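À la maison d'arrêt de Veretport, la bibliothèque ne désemplit plus. Sa responsable, en poste depuis janvier, en parle avec un sourire qui ne la quitte pas de l'entretien. « J'ai trouvé 2 806 livres dans des cartons, vous imaginez ! Des romans, des codes, des atlas... un trésor ! »

Sur 224 détenus, 18 suivent désormais l'atelier d'écriture, deux fois par semaine. « Au début ils venaient pour sortir de cellule, et c'est très bien comme ça. Maintenant ils se disputent les dictionnaires ! »

L'un d'eux, condamné à une longue peine, prépare son entrée à l'université. Elle a relu sa lettre de motivation trois fois, « avec la chair de poule ».

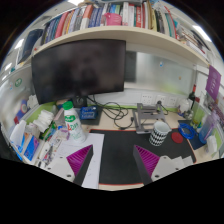
Prochain projet : un recueil de nouvelles, imprimé à Kincombe. « Le titre, ils le cherchent encore, et ça discute ferme ! »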